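Giving up on the sourdough

Mar 16, 2022

OK quick one, dinner's in the oven. Flowery tablecloth is out so it must be spring.
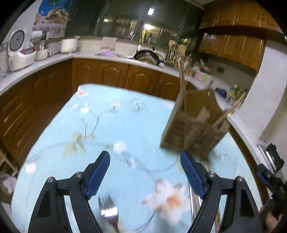 Melina says I quit too early and that a starter needs a cold kitchen and a lot more patience than I have. Fair. But I've been feeding that jar since January and got 5 loaves out of it, all flat. Chewy too. One went to the neighbor's chickens.

Tried the Masson flour, tried the Benda one (pricier, no diffrence). Tried the overnight thing in the fridge – forgot it for two nights. Smelled like nail polish.

So back to packet yeast. Made rolls last night, 31 minutes in the oven, came out brown and soft and the kids ate them standing up. No jar to babysit, no discard pancakes. I really did not like the pancakes.

If anyone near Bukulley wants the starter, let me know. Its alive, I think. Jar included, lid's a bit tight.

Timer's going, bye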